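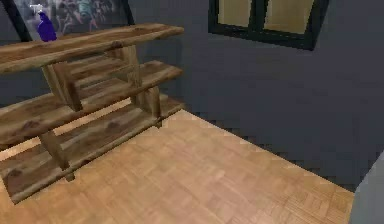
Why does a wide board cup when the weather changes?

Because wood takes in moisture from the air and swells much more across the grain than along it, and the two faces of a board rarely swell by the same amount. The face that grows more ends up longer across its width, so the board curls toward the other one.

That's pretty much the whole of week 3, but you'll need the longer version for your bench work, so let me back up a bit.

Last updated: June

Think of wood as a bundle of drinking straws. When the tree is standing, the straws are full of water and the walls of the straws are soaked too. After the tree comes down, the water inside the straws leaves first, and not much happens to the size of the board. Then the walls start to dry, and that's when things begin to move (this is the part people mix up on the written work every year, so please underline it). Shrinking starts once the walls start drying.

Now, the walls get thinner, but the straws barely get any shorter. So a board keeps its length and loses width. For everyday furniture you can pretty much forget about length. Width you can never forget about!

It gets a little messier, because width isn't one thing. If you look at the end of a log you see rings. Wood shrinks more following the rings around than it does going straight out from the center to the bark. A board sawn so the rings lie flat across its end will move a lot. A board sawn so the rings stand up on end will move less and stay flatter. We call the first one flatsawn and the second quartersawn, and the lumberyard will charge you more for the second.

Drying cup and weather cup

These are two different problems and I'd like you to keep them apart. Drying cup comes from the rings. A flatsawn board drying out will cup away from the heart of the tree, as if the rings were trying to straighten themselves. Weather cup comes from one face getting more moisture than the other. You see it on tabletops finished on the top only, or on a board left lying on a concrete floor overnight. I did exactly that with a very nice piece of cherry in my first shop and I'm still sore about it.

With weather cup, flip the board so the hollow side faces down on the bench, wait, and check it in the morning. The hollow side is the drier one, and it needs to catch up. Sometimes the board comes back nearly flat. Sometimes it doesn't and you plane it.

About knots

A knot is where a branch was, so the grain has to swerve around it, and the wood near it moves in odd directions. Small tight knots are fine in a shelf. A big one near an edge is a weak spot, and I'd keep it away from the middle of a long span.

For the bench session

Bring the two samples you cut last time, the one from the Parri bin and the one from the Nivlow bin. Write your initials on the end grain in pencil. Measure width at both ends and the middle, then put them in the damp box for 21 hours. The Itia meter is the one that works; the Estar reads high when its battery is low, so leave it in the drawer until I replace it.

Clamps go back on the rack by 10 please, the evening group needs them.

Reading: chapter 5, skip the kiln tables for now. We'll get to those with the sticker stacks.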